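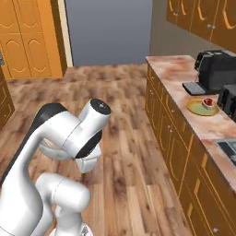
Friday, August 19, 2022

Map room, second floor. Work on the Halel grazing claim, boundary sheets.

Scanned the rest of the Brodero survey this morning. Sheets 14 to 31 done at 600 dpi, sheet 22 in two passes as it is torn along the fold. Left the tear alone. Lovisa Torvik wants to look at it before anyone puts tissue on it.

Georeferencing is slow. The old survey uses the church at Onu as its origin, and the church was moved after the fire. Used the old foundation stones instead. With those as the fixed point the north line falls 200 meters east of where the county map has it, all the way up to the lake. South line agrees well enough. Checked it 3 times with different control points and got the same offset.

If that holds, the winter pasture at Gemura is inside the village land and the state's map is wrong. Not writing that in the report yet – the court will ask how the foundation was located, and all we have is one sketch and a parish letter.
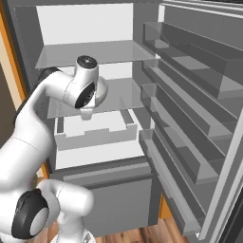 Transcribed the herders' statements, box 4. Two of them name the same creek as the border but spell it differently. Kept both spellings as written and put a note in the margin column. The statement on the back of page 9 is in pencil and very faint. Try it under raking light.

To do:
Ask the parish archive for the original of the letter.
Get GPS readings at the foundation before the snow, October at the latest.
Rename the scan files, the 22a and 22b are swapped.
Lovisa to read the draft of section 2.

Backup to the second drive finished at 4:40.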